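Search projects Go
May
By Ayuba Antwi
4 min read

Do the rules fit the work? Final report, Nitlow bench group

Our task was to take the Clonance checklist, which our course uses for shared robot benches, and see how much of it held up when two arms were handling clothing. The checklist has 25 items. I went in doubtful and came out only slightly less so.

Most of the items are sensible and dull. Keep the stop button within reach. Write down who changed the speed limit. Clear the table before homing the arms. We followed all of these and would have done so without a form. My trouble is with the 11 items on gripping, which seem to have been written for boxes and bottles. One asks for "a firm hold on the centre of the object". Try that with a sock. We worked at the cuff, where the opening is, and so broke the rule on every run.

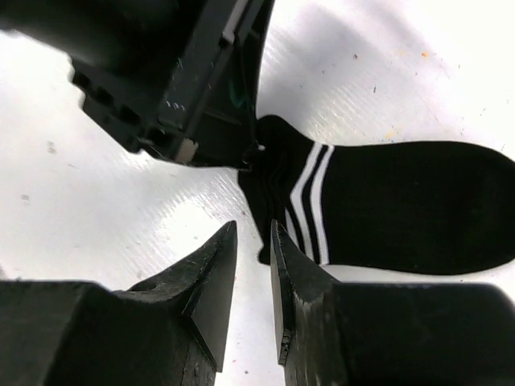
Who should decide when a run is stopped?

The person holding the stop button, without having to ask anyone. The checklist says the operator and the observer must agree first, and we dropped that part after the first session.

I also doubt the scoring. A group can tick 21 items, skip the one about checking finger pads for wear, and still pass. Scratched fingers and a marked tabletop may be harmless, but the form gives no limit for either, so each group makes up its own. Undeck, the logging sheet that goes with it, has a box for "condition" and takes any word you like. Ours mostly said "fine" – I wrote some of those myself and couldn't tell you now what I meant.

We suggest splitting the gripping section into hard and soft objects, and putting a number on wear. Seven of the items could go altogether. Whether a better form makes anyone more careful is a separate question, and we didn't test it.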